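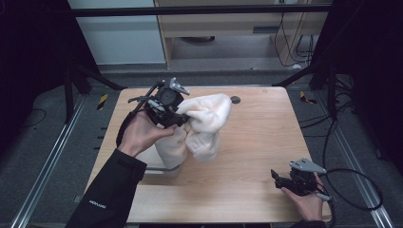 Towel lifting with a pair of hand-held grippers at a table station.

The Vadon Manipulation Project is a student robotics project at Mac Carthaigh College. Its members record household tasks by hand with instrumented grippers and use the recordings to train a two-armed robot. The project was started by Tomás Hanrahan, then a teaching assistant in the mechanical engineering department, and has 14 members. It is open to students in any year of study and carries course credit in the spring term.

Early work was limited to sorting cups and cutlery. Cloth was added at the suggestion of Nesrin Avcı, who wrote the first folding protocol — a one-page sheet still given to new members in September. By the end of its second year the project had 917 accepted recordings, most of them of towels. 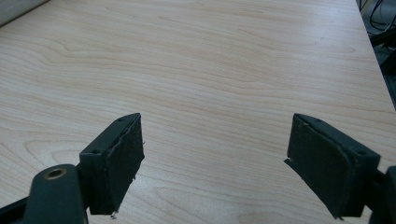 Equipment

Each operator works with two grippers, one in each hand. The fingers are dark plastic blocks with a soft pad fixed to the inner face. Pads fray at the corners with use, and members inspect them at the start of every session. Lesego Kruger maintains the spare parts and the build notes. An earlier finger design, known within the group as Prinon, had a narrower tip and was dropped after one term.

Sessions last 78 minutes, including setup. Operators trade places after every 10 recordings, and a second member keeps the log. 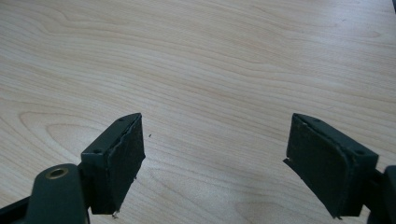

Recordings are reviewed the same week by a member who did not make them. A recording is rejected if the cloth leaves the table or if the operator starts before the log entry is open. Fuad Tilahun, who led the review group in its first year, later rewrote the rules to allow a dropped towel to be picked up again — these attempts are kept under a separate heading.

The project presents its results each May at the college's engineering open house.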